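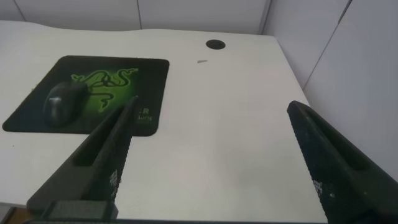

3. Methods

3.1 Material

The material consists of video of 4 x 100 m relay races run by under-16 and under-18 club teams at 18 track meetings. The meetings were held at two tracks, Bedar and Uklow, both with eight lanes. Only outdoor races were used. Mixed teams and teams made up on the day from more than one club were left out, as the runners would have had little or no practice with each other.

Each race has three changeovers per team, and the changeover is the unit of analysis. The raw set held 726 changeovers. Of these, 29 were dropped for one of two causes: the baton was hidden by a runner in the next lane at the moment of the pass, or the team had already stopped running before the zone. The final set holds 697 changeovers. A dropped baton was not a ground for removal, and neither was a later disqualification, provided the pass itself could be seen.

Both tracks were filmed from fixed points outside lane eight, one point per zone. The camera height differs between the tracks. At Bedar the stand allows a high view of the second zone, and at Uklow all three zones were filmed from the level of the outer fence. Track is therefore entered as a factor in the models in Section 4.

3.2 Variables

Four events were marked for each changeover: the first step of the outgoing runner, the point where the outgoing runner's hand goes back, first contact of that hand with the baton, and release by the incoming runner. From these we derived wait time (first step to hand back), reach time (hand back to contact) and shared time (contact to release).

The position of the pass was taken from the lane marks and placed in the first, middle or last third of the zone. We did not attempt a finer reading. At Uklow the low view makes the error in position larger in the inside lanes than in the outside lanes, and a scale in meters would have suggested a precision that the video does not support.

Hand-back style was coded as upsweep, downsweep or push. A fourth code, unclear, was used when the palm could not be seen. Calls from the incoming runner were not coded. Sound was present on all files but the calls of neighboring teams could not be told apart.

3.3 Coding procedure

Two coders worked through the full set with the Ngui scheme, using the Prateck player at quarter speed and then frame by frame around each event. Somtochukwu Lawal coded the Bedar races first and Salim Mohamedi the Uklow races first; they then changed over. Neither had access to the race results during coding. Team names were removed from the file names, although club colors could still be recognized on the vests, and full blinding was not possible.

Coding sessions were limited to one hour. Within a session, the order of zones was random, so that a coder did not see the three changeovers of one team in a row. The coders could replay a clip as often as they wished but could not go back to a clip after its record had been saved. The scheme was frozen on 7 May 2019, and clips coded before that date were coded again from the start.

A desk of the kind used for office work is shown in Figure 2. No part of the coding depended on the furniture or on a special display.

Figure 2. White desk set in a corner with wall panels behind it.
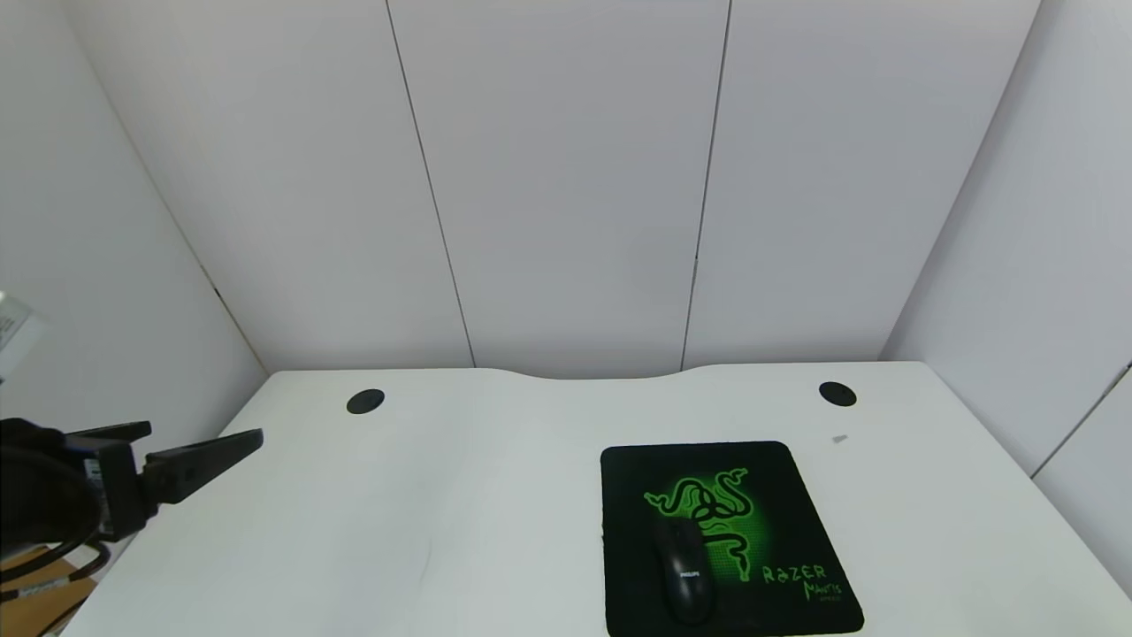 Kanini Massawe objected to the treatment of the outgoing runner's first step, arguing that many young runners rock forward before they leave, and that a coder who marks the rock as a step will overstate the wait time for nervous runners in particular. The point was accepted. In the revised scheme, a first step is marked only when the rear foot has left the track and the front foot does not return to its starting place. A rock without a step is recorded in a separate yes/no field and plays no part in wait time.

The same rule was applied to false departures, where the outgoing runner leaves, slows, and leaves again. The first departure is the one marked. This choice lengthens wait time for the teams concerned, but the alternative would hide the fault that the variable is meant to show.

3.4 Agreement between coders

Agreement was checked on a subset of 54 changeovers, drawn at random within track and zone. For the four timed events, we compared the frame numbers given by the two coders. For zone third and hand-back style we used Cohen's kappa. A difference of two frames or fewer on a timed event was treated as agreement, and the mean of the two values was used. Larger differences were settled by viewing the clip together. Where the coders still did not agree, Diệp Bạch made the decision without being told which value came from which coder.

Release was the hardest event to place. In a clean downsweep the incoming hand opens at once and the frame is plain, but in a push pass the fingers of both runners may stay closed on the baton for several strides. We kept the rule of the original scheme, under which release is the first frame where a gap can be seen between the incoming hand and the baton. Values for shared time in push passes should be read with this in mind.

3.5 Statistical treatment

Changeovers are nested in teams and teams in meetings. We fitted linear mixed models with random intercepts at both levels, one model for each of the three time variables. Age group, zone number, hand-back style and track were entered as fixed effects. Cases with unclear style were kept in the models for wait time, where style is not a term, and left out of the other two.

Shared time was log-transformed before fitting. Dropped batons were handled in a separate logistic model, as reach time and shared time have no meaning when contact is lost. Results for the second zone are also given on their own in Section 4.3, where the Bedar and Uklow views differ most.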